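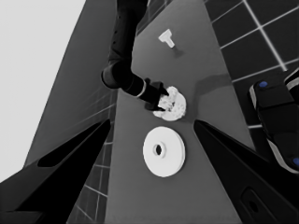 Figure 4. Simulated tabletop seen between the open fingers of one gripper. The other arm has closed its fingers on a crumpled white part at a white disc; a second disc with a central hole lies nearer to the viewpoint.

4.2 Association of parts between views

The planner described in Section 3 needs one list of parts with one pose for each part. The perception module does not produce such a list directly. It produces a list for every view, and these lists must be joined. In our first version the joining was done by color and size, as it was in the older Fotier code. With the white part set this is not possible. All loose parts have the same white surface, and a gear and a disc seen at a flat angle can give almost the same outline. We therefore removed color from the association cost completely and kept only geometry and time.

For each detection we store the mask, the fitted model with the best score, the fitted model with the second best score, and the distance between these two scores. We call this distance the margin. A detection with a small margin is not thrown away. It enters the list with both labels, and the decision is delayed until another view gives more evidence or until the planner asks for this part. In practice the planner seldom asks early, since it begins with the parts for which the margin is large.

The overview camera sees the whole table, but the parts are small in it. The wrist view in Figure 4 is the opposite case. The disc in the middle is large enough that its hole and its raised inner ring can be used for the fit, while the T-shaped part at the back of the table is small and tilted. The open fingers take a large share of the view on both sides. We mask them using the joint state of the gripper and a mesh that is made slightly thicker than the real finger model. Without the extra thickness, thin dark strips remained along the finger border, and the segmentation sometimes joined such a strip with the edge of the table.

The masking of the opposite arm is more difficult. Its pose is known in the simulator, so one could argue that the problem does not exist there. However, we want to use the same software later with measured joint angles, and for this reason the mask is computed from joint angles with noise added, not from the true pose. Lieselotte Seidel, who wrote this part of Tonix, chose the noise so that the border of the projected arm moves by a few pixels at the distance of the table center. We did not tune it afterwards.

A part inside a closed gripper is a special case for the tracker. The fingers hide a portion of it, and the rest may overlap with another part below. When both are white, there is no visible line at the place where one ends and the other begins, only a weak difference in shading. Our segmentation network often returns one mask for the two. We detect this situation with a simple rule: if a mask touches the projected finger surfaces and at the same time touches the table plane, it is marked as merged. A merged mask does not update any pose. The last pose of each part is kept, and its uncertainty grows with every time step until the mask is divided again.

This rule is conservative. It also fires when a single part is held very low over the table, and then the tracker loses some updates that would be correct. We accept this, because a wrong update is more expensive for us than a missing one. With a wrong update, the planner can send the second arm to a position where there is no part, and the recovery takes a full replanning cycle.

4.3 Choice of the next part and the free approach

After the association, the planner receives the parts with their labels, margins and uncertainties. It computes for each part and each arm a set of approach directions. Most directions are straight from above, because the gears are flat and small and can be taken at the rim. An approach from the side is allowed only when the gripper body does not come closer to a neighbor part than the safety distance. 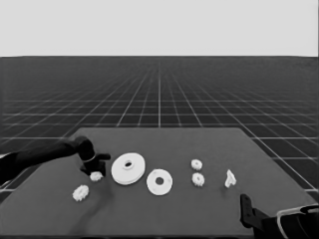
The body of the gripper is much wider than a small gear, and this has two consequences. First, the gripper hides its own target from the overview camera during the last portion of the descent. Second, its protrusions can come near to a part that is not the target. A collision check with only the fingers, which was used in our early tests because it is fast, does not report this. A large disc beside a small gear is the typical situation: the fingers go down freely, but the housing passes close to the rim of the disc. We now check the complete hand, with the forearm replaced by a capsule. The check becomes slower, but the time is still small compared with the trajectory optimization.

The order of the parts is decided by a cost with three terms: the margin of the label, the clearance of the best approach, and the distance to the arm. A fourth term, which gave preference to parts near the border of the table, was removed in June. It was thought to open space in the middle, but it had the effect that both arms worked at the outside and left the closely placed discs for the end, where every failure was repeated many times.

Only one arm is allowed to enter the shared region at one time. The other arm waits with open fingers near its front corner of the table. Paloma Mahmoud has proposed a finer division, in which the shared region is cut into cells and both arms may be inside if their cells are not neighbors. We have implemented it in the branch Tirside, but the results in this paper do not use it. The waiting position was selected by hand, and we observed that it matters more than we expected. If the waiting arm stands too far forward, its shadow and its housing disturb the view of the parts close to the corner. If it stands too far back, the change between the arms costs too much time.

4.4 Test procedure

For the comparison of the association rules we used 500 start arrangements, generated with a fixed seed. Each arrangement was executed once with the old rule and once with the new rule, so the differences come from the software and not from the placement of the parts. A run ends when the table is empty of loose parts, when the time limit is reached, or when a part leaves the table. Parts that fall on the floor are not put back.

In total, the new rule produced 1,187 merged masks. We looked by hand at 200 of them, selected at random, and compared the mark with the true contact state from the simulator. The person who made the comparison did not know what the planner had done next. Cases in which the held part touched another part, but neither of them touched the table plane in the projection, were written in a separate list. They are not counted as errors of the rule, as the rule makes no statement for them.

Both arms use the same controller gains, and the simulation step is the same in all runs. The wrist views are rendered at half the rate of the overview camera. When a wrist view arrives late, it is inserted in the list at the time of its rendering, and the tracker is computed again from this point. This was not the case in the version of 7th August, where late views were simply dropped, and logs from that version should therefore not be compared with the tables in Section 5.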